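Storing carrots in damp sand, second winter

Posted December 23, 2025

The carrots went into the boxes at the start of the month, later than last year, after a mild autumn that kept the tops green well past the point where I usually lift them. The variety is the same as before, a blunt maincrop that I buy as Drikthorpe. The bed is at the Merthorpe allotments, on the low side, where the soil is a silty loam over clay and stays wet from October onwards.

Last winter's method was a single deep crate filled with sharp sand straight from the bag. It failed in two ways. The sand was too dry, and it drew water out of the roots until they bent like rubber. The crate was also too deep, so the bottom layers were pressed hard and I could not inspect them without unpacking everything. By the time I got down there, a soft patch had spread through the lowest layer and most of it went on the heap.

This year the sand was wetted before use. I tipped it into a barrow, added water from a can with a fine rose, turned it with a shovel and left it under a sheet overnight. The test is the usual one: squeeze a handful, open the hand, and the lump should hold its shape without any water running out between the fingers. If it falls apart, add more water. If it drips, add dry sand. The grade matters too. Builder's sand has too many fines and sets like a wet beach, and the roots come out with a skin of paste that has to be scrubbed off. Washed horticultural sand costs more and is worth it, given that it can be dried and used again.

The boxes are shallow, 30 cm deep, and lined with newspaper on the sides only. I had lined the base as well last time and it turned to a grey felt that held water against the bottom layer. Each box takes a bed of sand, a layer of carrots set head to tail without touching, enough sand to cover them fully, and so on up to a final covering a few fingers thick. Touching roots are the main fault to avoid. Rot travels by contact far more readily than through sand.

Preparation of the roots is short. Twist the tops off close to the crown, do not cut into the shoulder, do not wash. Brush off loose soil once it has dried a little. Anything forked, split, nicked by the fork or holed by fly goes to the kitchen. I was strict about this and rejected more than I would have liked, mostly for fly damage in the end of the row where the mesh had lifted. 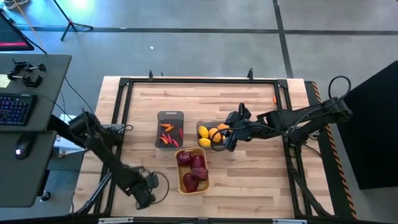

The boxes stand in the brick outhouse against the north wall. It has no heating and a single vent near the floor. I keep a cheap thermometer and humidity meter, an Ositz, on top of the middle box, and write down the reading each morning when I feed the hens. The lowest so far is 2 degrees and the air has not been dry enough to worry about. The meter reads the air and says nothing about the sand, so I also push a finger into one corner of each box at the weekend. The surface dries first. A light spray puts it right, and it should be a light one, as the moisture sinks and the lower layers need none of it.

Frost is the other risk. Carrots in sand will stand a slight freeze at the surface, but a root that has frozen through goes glassy and then collapses as it thaws. Two old wool blankets are folded on the shelf for hard nights. Plastic sheeting would be warmer and I do not recommend it. Carrots go on breathing in store and condensation under plastic will undo all the care taken with the sand.

Apples are kept elsewhere, in the loft. They give off ethylene and it turns stored carrots bitter. I doubted this for years and then ate the evidence. Onions can share the outhouse in principle, though they want drier air, and mine hang in the porch.

The small roots are a separate matter. Thinnings and late stragglers have too much skin for their volume and shrivel whatever the sand is doing. I no longer box them. They go in the fridge drawer in a lidded tub with a damp cloth and get used first, usually roasted whole or sliced thin into a quick pickle with rice vinegar and a little sugar.

On yields: the row gave 18 kg after trimming, and the boxed portion is somewhat less than that once the rejects are taken out. I did not weigh the rejects separately and should have. The second sowing was a trial of Valdovinos, a longer, more tapered carrot with a good colour. It grew well enough in the raised bed but the tips snapped on lifting, and a snapped tip is an open wound as far as storage is concerned. I have put a few in the end box, marked with a label, to see how they behave against the blunt ones. I expect them to go first.

Sampling so far is limited to one small batch from the top layer of the first box. The roots were firm, the skin had kept its colour and a few had pushed out white hair roots, which rub off and do no harm. A couple had pale new shoots at the crown. That is a sign of the box being on the warm side earlier in the month, and I have since wedged the vent fully open.

Next job is to unpack one box down to the base in the new year, check the contact points, and repack with the same sand. I will also move the thermometer to the floor for a fortnight, as the corner by the door feels colder than the shelf readings suggest.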